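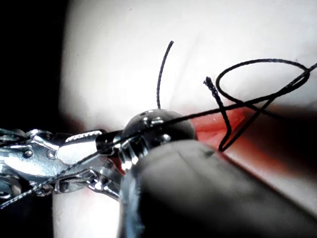 A tissue pad with black thread across it.

The ferry to Bultach leaves at ten past six and I was on it with one bag and my father's coat. The coat was too big in the shoulders. I had brought it for the wind and for the pockets, which held the house keys, the deed, and a roll of peppermints that had gone soft and then hard again.

I had not been on the island in eleven years. The house had sat empty for the last two of them. A firm called Rester had written to say they would buy it as it stood, furniture included, and that I had until the end of July to answer. The letter was polite. It listed the lot number, 1,237, and spelled our road wrong.

The woman at the dock store remembered me, or said she did. She sold me bread, eggs, lamp oil and a box of matches.

"You staying?" she asked.

"Four nights," I said.

"Roof's bad on the north side. You'll want the back bedroom."

I walked up the hill. The road had been paved as far as the chapel and then the paving stopped. Past that it was the same two ruts with grass between them. The gate had come off its top hinge and I had to lift it to get through.

The front door stuck. I put my shoulder to it and it gave. The kitchen smelled of soot and mice. My father's cup was on the drainboard, upside down. I opened the windows, swept the floor, and made a fire with some slats from a broken chair. Then I cooked two eggs and ate them standing up.

In the morning I went through the desk. He kept everything. There were receipts from Figueiredo, the boatyard on the mainland, going back to before I was born. One was for a new keel, 950, paid in three parts. There were tide tables with notes in the margins, mostly about fog. I found my own letters from school in a cigar box, still in their envelopes, each one slit along the top with a knife. There were fewer than I thought I had sent.

I found the Rester letters too. They had been writing to him for years. He had answered every one on the back of the same page and never mailed any of them. The answers got shorter. The first was a full page about the well and the apple trees and who had planted them. The last one said, "No, thank you. The gate needs fixing."

I went out and looked at the gate. The hinge was rusted through, but there was a spare in the shed, on a nail, with the screws in a twist of paper. The old screw holes had rotted wide. I whittled pegs from kindling, tapped them in, and set the screws into those. It took most of the afternoon. My hands were sore and I had cut my thumb, so I wrapped it in a rag and kept going.

On the third day it rained. The north side leaked in two places and I put pans under them. I read his notes on fog and slept in the chair.

The last morning was clear. I washed the cup and put it back where it had been. I turned over the newest letter and wrote on the back of it. It took me two lines. Then I walked down past the chapel to the dock store and bought a stamp.

"Still taking the ferry?" the woman asked.

"This one," I said. "I'll need shingles when I come back. Can you order shingles?"

She got out her book and looked for a pencil.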